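Plarnwood abre candidaturas ao programa Brimorden de apoio à pequena produção de citrinos

17 de agosto de 2022

A Plarnwood, associação de cooperativas agrícolas com sede em Silves, anuncia a abertura das candidaturas à nova edição do Programa Brimorden, destinado a explorações familiares de citrinos do Barrocal e do Litoral algarvio. O programa vai apoiar a reconversão de pomares envelhecidos, a modernização de sistemas de rega e a entrada dos produtores em circuitos curtos de comercialização.

Podem candidatar-se titulares de explorações com pomares de laranjeira, tangerineira ou limoeiro já em produção, desde que a atividade esteja registada e a parcela inscrita no parcelário agrícola. São também elegíveis jovens agricultores em primeira instalação, mediante apresentação de um plano de exploração assinado por técnico habilitado. As explorações que beneficiaram de apoio na edição anterior podem voltar a concorrer, mas apenas na vertente de comercialização.

Na primeira edição, encerrada em abril, a Plarnwood recebeu 547 candidaturas, provenientes sobretudo dos concelhos de Silves, Loulé, Tavira e São Brás de Alportel. Foram aprovados 100 projetos. A procura na vertente da rega superou as previsões iniciais e levou a direção a reforçar a dotação dessa linha, que passa a incluir a substituição de tubagem de distribuição e a instalação de sondas de humidade no solo.

"Recebemos propostas de produtores que mantêm pomares plantados pelos avós e que pretendem continuar a trabalhá-los, com menos água e com melhor escoamento da fruta. A nova edição responde aos pedidos que nos chegaram durante as visitas de acompanhamento, em particular quanto aos prazos de pagamento", afirma Eun-ji Wang, diretora de programas da Plarnwood.

O calendário de pagamentos foi, com efeito, revisto. O apoio será entregue em duas prestações: a primeira com a assinatura do contrato e a segunda após verificação dos trabalhos no terreno. Os beneficiários deixam de ter de apresentar faturas pagas para aceder à primeira prestação, bastando o orçamento aceite pelo fornecedor.

A vertente de rega conta com a assistência técnica da Trukon, empresa de engenharia hidráulica que fará o diagnóstico das parcelas selecionadas. O diagnóstico é gratuito para o produtor e inclui a medição de caudais, a avaliação do estado dos filtros e uma recomendação escrita sobre os turnos de rega em cada fase do ciclo - floração, vingamento, crescimento do fruto e maturação. Os relatórios pertencem ao produtor, que decide se os partilha com a sua cooperativa.

Na vertente de reconversão, o regulamento passa a admitir a sobre-enxertia como alternativa ao arranque. A opção aplica-se a árvores com porta-enxerto em bom estado sanitário e permite a mudança de variedade sem perda total da área plantada. As variedades abrangidas constam do anexo ao regulamento, com prioridade para as de maturação tardia. Os produtores que optem pelo arranque devem apresentar comprovativo da origem do material vegetal utilizado na nova plantação e respeitar as normas fitossanitárias em vigor.

A vertente de comercialização é desenvolvida em conjunto com a Garg, distribuidora regional de produtos frescos. Os produtores selecionados poderão entregar fruta a granel em dois pontos de receção, em Silves e em Tavira, sem quantidade mínima por entrega. A fruta de calibre inferior, habitualmente encaminhada para a indústria, será aceite para abastecimento de cantinas escolares e lares, a um preço fixado no início de cada campanha.

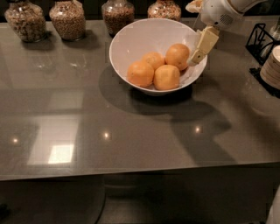 A iniciativa integra ainda uma componente de divulgação junto dos consumidores. A Plarnwood vai editar um guia de consumo sazonal com informação sobre as épocas de colheita, a conservação da fruta em casa e o aproveitamento das cascas em compotas e infusões. O guia terá uma tiragem de 500 exemplares, a distribuir em bibliotecas municipais e mercados da região, e ficará igualmente disponível em versão digital.

Estão também previstas sessões de esclarecimento presenciais nas sedes das cooperativas associadas. As sessões são de entrada livre e decorrem ao final da tarde, para permitir a participação de quem trabalha nas explorações durante o dia. Os técnicos da Plarnwood prestarão apoio no preenchimento do formulário - os interessados devem levar documento de identificação, número de beneficiário e caderneta predial ou contrato de arrendamento da parcela.

As candidaturas são apresentadas através do formulário disponível na página da Plarnwood ou em papel, nos balcões das cooperativas. A avaliação caberá a um júri de três elementos, um dos quais externo à associação. Os critérios de seleção, com a respetiva ponderação, estão publicados no regulamento, e todos os candidatos receberão por escrito a classificação obtida, dispondo de dez dias úteis para apresentar reclamação.

Sobre a Plarnwood

A Plarnwood é uma associação sem fins lucrativos que reúne cooperativas agrícolas do Algarve. Presta apoio técnico, formação e aconselhamento jurídico aos produtores associados e gere programas próprios de financiamento à agricultura familiar.

Contacto para a imprensa

Gabinete de Comunicação da Plarnwood, Silves
Os pedidos de entrevista e de visita às explorações devem ser dirigidos ao gabinete, por escrito, com indicação do órgão de comunicação social e da data pretendida.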